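Malabanan 窓用断熱内窓キット MN-2 製品情報

製品概要
既存の窓枠の室内側に取り付ける、後付け式の内窓キットです。中空ポリカーボネート板と樹脂レールで構成し、既存窓との間に空気層を設けることで、冬期の熱損失と窓際の冷気流を低減します。躯体への穴あけを必要としないため、賃貸物件や原状回復義務のある事務所でも施工できます。引き違い窓、はめ殺し窓のいずれにも対応します。

適合条件
枠の内法寸法を上・中・下および左・中・右で測定し、それぞれの最小値を採用してください。対応幅は1枚引きの場合1277 mmまでです。これを超える開口には連結レール(別売)を使用します。枠の見込み寸法が不足する場合は、ふかし枠を併用してください。既存のクレセント錠やハンドルが室内側に突出している場合は、その突出量も見込み寸法から差し引きます。

窓台が広く、腰掛けとして使われている開口では、下レールの位置を既存ガラス側に寄せて設定します。下レールを手前側に置くと、着座時にレールへ荷重がかかり、変形の原因となります。
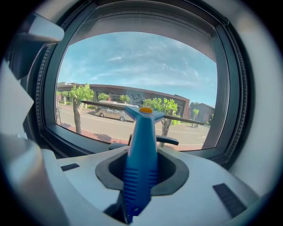
結露は完全に防げますか。
完全には防げません。内窓の室内側表面温度は上がりますが、室内の湿度が高い場合や、レールと枠の間に隙間が残っている場合は、既存ガラス側に結露が生じます。付属の気密テープを四周に連続して貼り、加湿器の設定を見直してください。

構成部品
上レール、下レール、縦枠、中空板、気密テープ、戸当たり材、引手、取扱説明書を同梱します。レールの色は白とダークグレーの2色です。中空板は透明と乳半から選択できます。乳半は視線を遮りますが、日射取得は透明品より小さくなります。南面の窓で冬期の日射を利用する場合は透明を推奨します。

施工手順
施工前に枠の表面を中性洗剤で清掃し、十分に乾燥させます。シリコーン系のつや出し剤が残っていると、粘着材が密着しません。塗装枠の場合は、目立たない箇所で粘着材の試験貼りを行い、塗膜の剥離がないことを確認します。

上レールは溝の深い側、下レールは浅い側です。上下を逆に取り付けると板が脱落します。レールは細目ののこぎりで切断し、切断面のばりをやすりで除去してください。中空板は中空部が縦方向になるように使い、切断した端面を付属の端部テープで塞ぎます。塞がずに使用すると、内部に水分やほこりが入り、清掃できなくなります。

板を建て込むときは、上溝に差し込んでから下溝へ落とします。建て込み後、全ストロークを開閉し、引っ掛かりがないことを確認します。幅の広い板は2人で扱ってください。
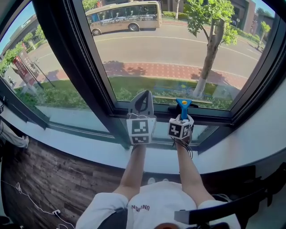 縦枠の戸当たり材は、板を全閉にした状態で位置を決めます。戸当たり材を先に固定すると、枠の歪みを吸収できず、上部または下部に三角形の隙間が残ります。隙間が3 mmを超える場合は、戸当たり材の裏に調整シートを重ねて補正してください。

使用上の注意
網入りガラス、熱線吸収ガラス、遮熱フィルム貼りガラスの室内側に設置すると、日射条件により熱割れを起こすことがあります。該当する場合は、事前にガラスの製造元または管理会社に確認してください。排煙窓、非常用進入口、避難経路となる窓には設置できません。開放型の燃焼器具を使用する部屋では、換気経路を別に確保してください。

中空板の清掃には柔らかい布と水を使用します。アルコール、シンナー、研磨剤入り洗剤は、白化やひび割れの原因となります。下レールの溝に溜まった砂は、板を外してから掃除機で吸い取ってください。

粘着材は夏期の直射日光で軟化することがあります。設置後の最初の夏を過ぎた10月に、上レールの端部に浮きがないか点検し、浮きがある場合は気密テープを貼り替えます。

納期と注文
板とレールはご指定寸法に切断して出荷します。注文書には内法最小寸法をmm単位で記入してください。切断代は当社で差し引きますので、減寸した数値を記入しないでください。切断品の返品はお受けできません。Brorkerville倉庫からの直送品は、時間指定の対象外です。

技術的な問い合わせ:Malabanan 開口部製品担当 Meenakshi Kotian
寸法確認・見積:同 Arnel Castillo

本ページの記載内容は2022年5月31日(火)現在のものです。仕様は予告なく変更することがあります。

関連製品
連結レール MN-R
ふかし枠 MN-F
調整シート(白)
交換用気密テープ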